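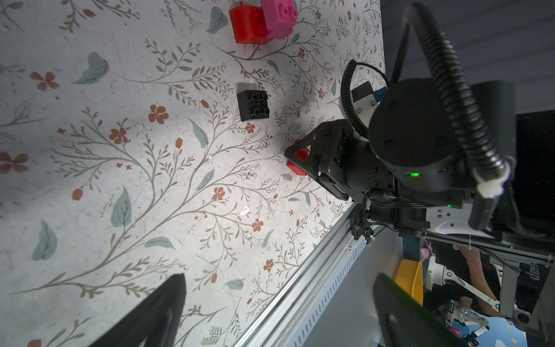 Isstead, Jul 14, 2021

pkokkinos: Finally put a cloth with leaves and little flowers on the build table. Bricks don't skid now!

bamska57: Pretty, but I'd lose small parts in a print like that. Plain white for me.
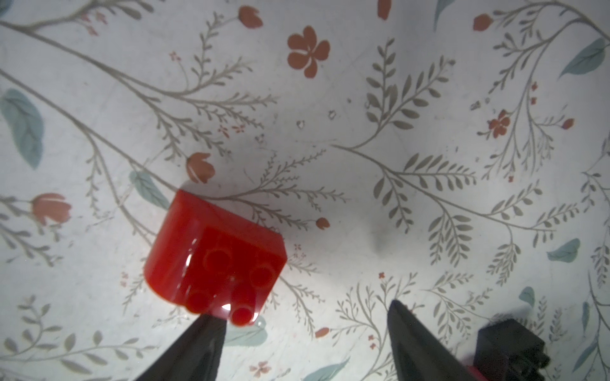

pkokkinos: Nah, red jumps right out. Wipes clean too – try that with felt.

trondon: Where do your pens live?

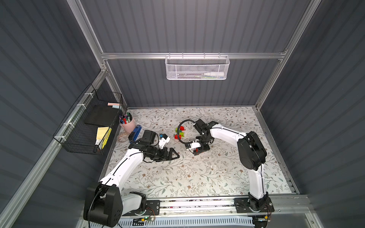 Cup of markers in the back corner, stapler beside it

bamska57: Still voting plain.

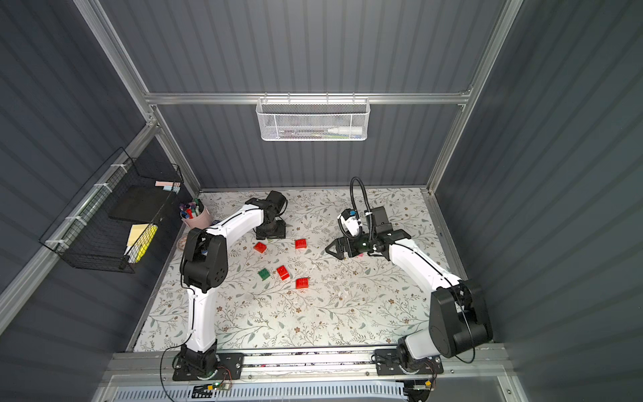 spanos70: Sorting by color is a waste of time, I do it by size. With four reds and one green out, though, I guess color hardly matters.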